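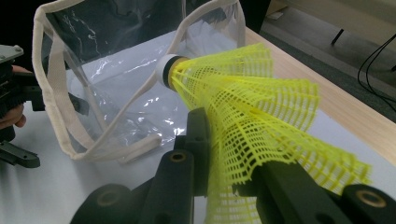

Shuttlecock Storage and Sorting - Gallery
Surodley Badminton Hall, equipment pages
July 2020

The hall keeps two kinds of shuttlecock in stock: synthetic ones for open sessions and school groups, feather ones for league play. Synthetics are the larger share by a wide margin, at 400 on the shelf after the January order. This page covers the synthetics only. Feather tubes are stored in the back cabinet and have their own sheet.

Parts and terms

Base: the rounded end that meets the racket. White on the yellow stock, with a narrow black band around it.

Collar: the ring where skirt and base join. Tan-orange on the same stock. Check it first. A loose collar makes the shuttle wobble in flight, and glue does not hold for long.

Skirt: a plastic mesh of small square openings between vertical ribs and horizontal rows. A broken rib near the collar means the shuttle is discarded. A bent rim can usually be pressed back by hand.

Bags

Clear bags replaced the Clallex tubs last season. The type in use is transparent plastic with cream fabric binding and a cream fabric strap. The contents can be checked without opening anything, and the bags hang from the hooks along the Zemach Street wall.

Each bag is filled to 50. Above that the skirts at the bottom start to flatten, particularly in warm weather. Shuttles go in one at a time and are not pushed down.

Grades

A - New or nearly new. Skirt round, collar tight. Used for matches and coached sessions.

B - Slight warp in the rim, flight still straight. Used for open play.

C - Visible warp or one cracked rib away from the collar. Used for serving drills and for the Derese school loan box, which takes 100.

Anything below C goes in the bin by the door. Do not return it to a bag.

Flight check

Stand on the back line and hit a full underhand stroke. The shuttle should land a short distance inside the far back line. Repeat with a second shuttle from the same bag. If both fall well short or carry over, mark the bag tag with S or F and leave the bag on the desk.

Bags now in rotation: 18. Tags are read from the front hook toward the fire door.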